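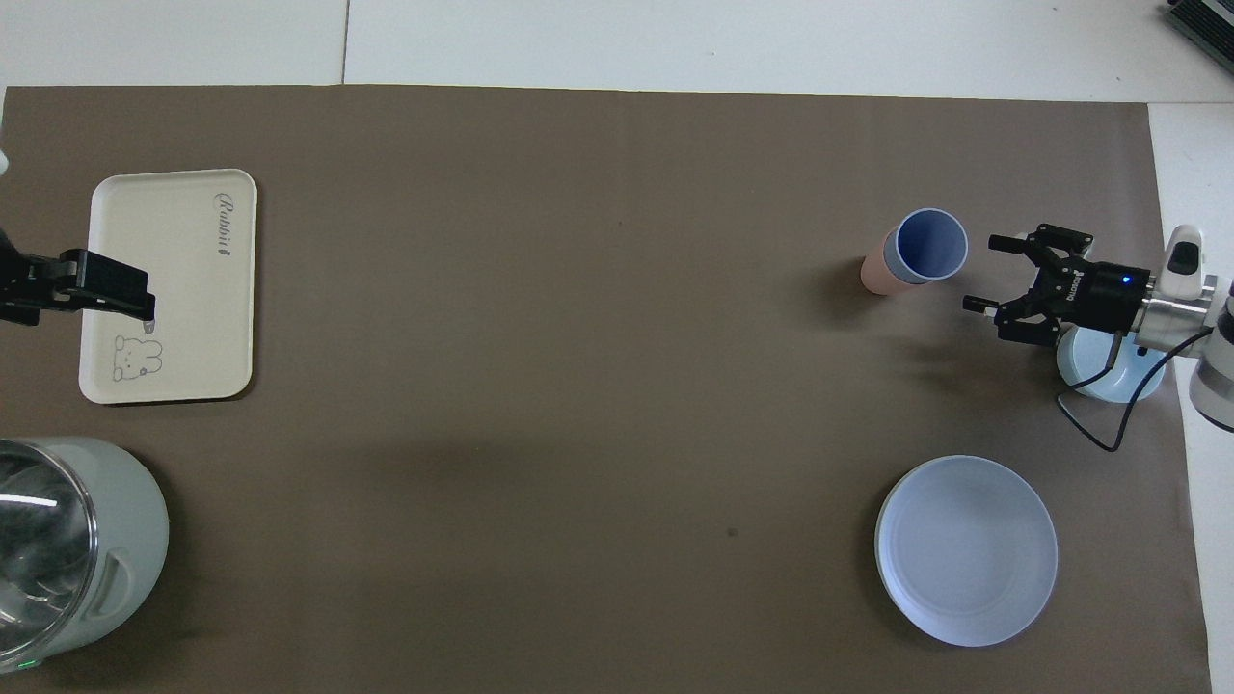 Trays and mats: what I changed on the work table in May

The white table in the kitchen has been my tea and supper station for a while now, and it has never worked as well as it should. The top is white, it marks, and anything set down hard on it makes a noise that carries through to the next room. I spent a few evenings in May sorting it out and am writing down the result, mainly so that I can find the measurements again.

The mat

I went through several mats before settling on brown paper. The silicone one was good for grip but held every crumb, and washing it meant clearing the whole table. The cork one shed. Cloth is pleasant for a day and then needs ironing, which I will not do.

The paper comes off a roll, 800 mm wide. I cut it to leave a margin of bare table along the back and down one side. The back margin is there for wiping: a cloth run along it picks up what has migrated off the mat, and the paper edge stays dry. The side margin is where things go that I do not want on paper at all. I cut the first sheet flush with the table edge all round and it curled within two days, so I would not recommend that.

Cutting: mark both long edges, join the marks with a steel rule, use a fresh blade. Scissors leave a wavy edge that lifts. To flatten a new sheet, roll it against its curl around a cardboard tube, leave it overnight with an elastic band at each end, and lay it in the morning. A sheet lasts me a week or so. I change it on Wednesday, when the recycling goes out. Specks and small marks I leave alone, and a tea ring is the signal to turn the sheet over if the other face is still clean.

Delwyn Pryor uses the same method with lining paper and reports that it tears when damp. Brown kraft is better in that respect. It cockles when wet but dries more or less flat again if left alone.

The tray

The tray is the cream one with the rabbit on it. I bought it with no great conviction from Garkside, in the basket of odd items by the till, and it has turned into the most used thing on the table. It is a plain rectangle with rounded corners and a slightly raised rim. The decoration is thin grey line work, a small rabbit near one end and the word "Rabbit" in cursive, in case of doubt.

My tray measures 392 mm on the long side. I mention it as the cupboard shelf I had in mind for it has an internal depth of 390, and the door does not close. It therefore lives on the table.

The orientation matters more than I expected. With the long side parallel to the front of the table it took up the width I needed for pouring, and I kept reaching over it. Turned through ninety degrees and pushed to the left, it leaves the middle of the mat clear. The lettering then reads sideways from where I stand. Blandine Lemaire finds this irritating and rotates it whenever she visits. I rotate it back.

A low rim has one drawback, in that it will not hold a spill of any size. A teaspoon of milk stays put; half a cup does not. The advantage is that cups can be slid off it with very little lift, and it wipes in one pass. I had a deeper tray before, a Runitz, with a rim high enough that you had to pick everything up over it, and crumbs packed into the angle at the base. It now holds seed packets, a job it does well.

The cooker

The pale green pot with the glass lid sits at the front left corner. I use it for porridge, noodles, eggs and reheating soup. I wanted it near the tray so that a full bowl travels the shortest possible distance.

Notes on use:

The body has a recessed slot in the side for a handhold. I keep this turned towards the mat so I can get at it without reaching round the back.

The glass lid is useful for judging a simmer without lifting it. It needs cleaning with a drop of vinegar every few days in a hard water area, or you end up judging the limescale.

The indicator light is green, tiny and close to the base. In daylight I have to look for it. I have got into the habit of checking it before leaving the room.

For porridge I use 200 ml of water to a small cup of oats and do not stir until the end. Milk goes in afterwards. Adding it at the start is how I learnt what the inside of the lid looks like when coated.

Cups

One cup stays out permanently. It is salmon pink outside and a sort of periwinkle blue within, and the blue interior makes weak tea look worse than it is. I have adjusted for this by making stronger tea. It stands on the right, well away from the cooker, with the middle of the mat between them as the working area. Anything else that comes out of the cupboard goes back after washing.

I did try keeping 4 cups out on the tray, nested in pairs. Florian Courtois pointed out that the lower cup in a nested pair never dries properly, and he was correct.

Still to do

The back right corner needs thought. Things with cables collect there and the bare strip of table is narrower than I would like. Moving the mat about 20 mm to the left would help, but it would put the front left corner of the paper over the table edge, where it will catch on sleeves.

The seam in the surface behind the mat also collects flour. A thin wooden skewer clears it, followed by a barely damp cloth. I have considered filling it and decided against it until I have found out what Meirion Samuel used on his, which has stayed white for two winters.

Next time I will cut three sheets at once and store them flat under the spare mattress.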